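Shared Tables Deserve a Place in the Town Budget

Broketby has 1,386 households, and by the municipality's own survey 200 of them consist of one person over the age of 70. The survey was intended to guide housing policy. It should also guide the way the town pays for meals.

At present, support for older residents is delivered almost entirely to the door. The service is reliable and the food is good. A resident who depends on it may nevertheless eat every meal of the week alone, and the town records this as a need fully met.

The Dirnimska dining room has shown another course since it opened in March. It seats 24 at midday, charges a modest price and asks no one to prove hardship. Guests eat from proper dishes and stay as long as they like.

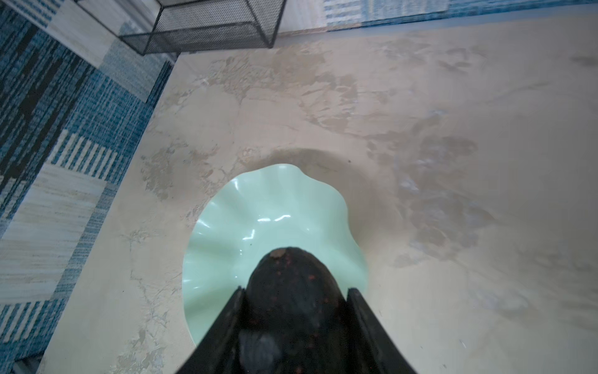

A pale green dish with a scalloped rim.

Critics object that a dining room serves only those who can reach it. The objection is fair, and home delivery must continue for residents who cannot travel. It does not follow that everyone else should be served in the same manner. The Rena bus already stops nearby at 11:40, and a later return service would bring the outlying streets within reach.

The council has been asked for 1,000 a month to keep the room open through the winter. The request was deferred in July on the grounds that dining is a social activity and falls outside the care budget. This distinction is difficult to defend. Appetite, mood and company are closely linked in later life – any family with an aging parent has seen as much.

The council should approve the request when it returns, and should open discussions with Okoth on a second room.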